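How to Restring a Beaded Necklace at Home

If you've got a broken string of beads sitting in an envelope somewhere (I had mine for years, I'm a little ashamed to say), an evening at the kitchen table is plenty of time to get it wearable again. My friend Vasanthi Ekanayake taught me, and I still do it more or less her way.

You'll need beading thread, a thin beading needle, sharp scissors, clear jewelry glue and a new clasp if the old one is tired. I buy nylon thread from Noseck, but any strong thread that goes through your beads twice will do. Cut a piece 3 times as long as the finished necklace, because it's maddening to run short near the end!

Before you cut anything off the old string, lay the necklace out and take a picture of it. Graduated beads are the worst for getting muddled, and little spacers always look as if they could go anywhere.

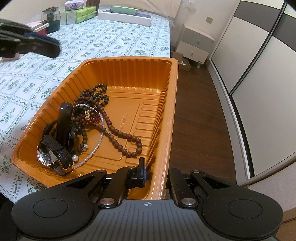

Reddish-brown beads, with a short run of small dark spacers.

Now put your beads in order on a folded towel, which keeps them from rolling off to live under the stove. Tie one end of the thread to the clasp with two tight knots, thread the needle on the other end, and start stringing. Tuck the short tail back through the first few beads as you go - it hides the end nicely and makes that side stronger.

When the last bead is on, hold the necklace up by both ends and let everything settle. You want a tiny bit of slack, about the width of a small bead, or the necklace will sit stiff and kinked. Tie on the other half of the clasp, run the thread back through several beads, and put a dot of glue on each knot. Leave it flat overnight before you trim the tails and try it on.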